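縫合練習における「間隔」の評価について

縫合の練習台を評価する際、多くの施設では完了までの時間と縫い目の数を記録する。筆者はこの二項目だけでは足りないと考えている。以下は、糸と組織面の関係を評価の中心に置くべきだという意見である。

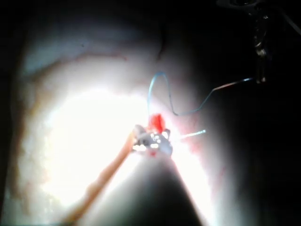
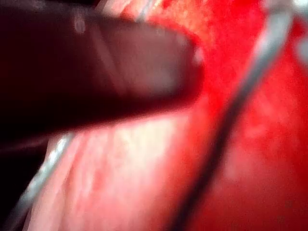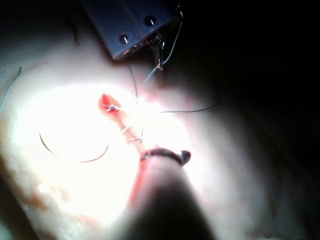
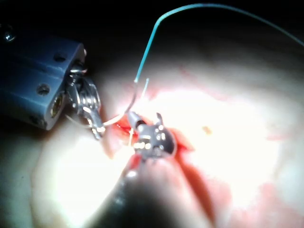 Lultel 外科手技教育部門 縫合評価班
文責:Ezequiel Ayala 2024-08-05

縫合の良否を語るとき、結び目に注目が集まりすぎている。結び目は目立つうえに、採点者が短時間で確認できる。三つの短い縫い目が創の上半分にほぼ等間隔で並んだ面(3枚目)を見れば、採点者の大半はまず一番上の明るい結び目に目を向け、次に間隔を見て、そこで採点を終える。しかし創はその下にも続いている。赤い開口縁がどの程度まで寄っているか、縫い目と縫い目の間で縁がどのような形をとるかは、結び目からは読み取れない。

当班が使用している採点表は、Ibarraと呼ばれる旧版を改訂したものである。旧版は12項目からなり、そのうち8項目が結紮に関するものであった。組織の扱いに関する項目は2つしかなく、いずれも「適切/不適切」の二択で記入する形式であった。この配分では、強く締めて早く終える練習者が高得点になる。1月に採点済みの記録77件を読み直したところ、得点の高い記録の備考欄に、縁の巻き込みや過度の牽引を指摘する書き込みが少なからず見つかった。書き込みは点数に反映されていなかった。採点者は問題を認識していたのに、記入する欄がなかったことになる。

筆者の主張は三点に分かれる。

第一に、糸のたるみを評価対象に含めるべきである。針を通した後の糸は、張っている区間と緩んでいる区間に分かれる。1枚目の青い糸は細長い輪を描いて立ち上がり、そこから右へ緩い曲線で器具まで延びている。4枚目では弧を描いて上方を横切った後、ほぼ直線で下り、明るい部分で鉤状に曲がる。このような形は操作の途中では当然生じるものであり、たるみ自体を減点する理由はない。問うべきは、練習者が輪の位置を把握したうえで次の操作に移っているかどうかである。輪が創の上に落ちれば次の刺入点を隠し、針先に掛かれば予定外の結び目になる。現行の採点表にはこの観点がない。

第二に、組織面の照度を練習条件として明記すべきである。淡色の練習面は強い照明の下で白く飛びやすい。1枚目と3枚目では、面の一部がほとんど純白になっている。白く飛んだ領域では浅い皺や圧痕が判別できず、練習者は面の変形を見ないまま力を加えることになる。照明を強くすれば見やすくなるという理解は、濃色の面には当てはまっても、淡色の面にはそのまま適用できない。材料の選定書には厚さと硬さの記載があるのに、反射に関する記載がないことが多い。筆者が確認した範囲では、Siko規格の選定書も同様であった。2枚目のように赤い面と淡い桃色の面が隣り合う条件では、露出をどちらに合わせるかで見える情報が変わる。撮影記録を採点に用いるのであれば、露出の基準もあわせて定める必要がある。

第三に、創の端部を独立した項目とするべきである。3枚目の創は上端が丸く、わずかに膨らみ、下に向かって狭くなる。端部の形状は最初の一針の位置に左右されやすい。端に寄りすぎれば余剰が盛り上がり、離れすぎれば開口が残る。縫い目の間隔をいくら均等にしても、起点が不適切であれば端部の形は改善しない。等間隔という基準は測定しやすいために重視されてきたが、起点を決めた後に初めて意味をもつ基準である。

反対意見についても触れておく。項目を増やせば採点の負担が増し、採点者間のばらつきも大きくなるという指摘がある。これは正当な指摘であり、筆者も項目数の単純な増加は支持しない。結紮に関する8項目には重複があり、「結び目の対称性」と「結び目の安定性」は実際の記入がほとんど一致していた。重複を整理すれば、総数を12のまま保って配分だけを変えることができる。ばらつきについては、二択を段階評価に改め、各段階に見本を付ける方法で抑えられると見込んでいる。

時間の記録を廃止すべきだという意見もあるが、筆者はこれには同意しない。所要時間は練習者本人が経過を追ううえで有用であり、残すべきである。ただし合計点には加算せず、別欄に記すのが妥当である。時間を加点対象にした途端、練習者は糸をさばく動作を省く。Rillel課程の受講者から「輪を整える時間が惜しい」という感想が出たことがあるが、受講者がそう考えるのは採点表の側に原因がある。

改訂案では、糸の管理、組織面の変形、端部の処理をそれぞれ独立した項目とし、照度と露出は採点項目から切り離して実施条件の欄に置く。現行版との対照表は次回の改訂資料に添付する。段階評価の見本に用いる記録の選定はまだ終わっておらず、端部の膨らみをどこまで許容するかについては、班内でも意見が一致していない。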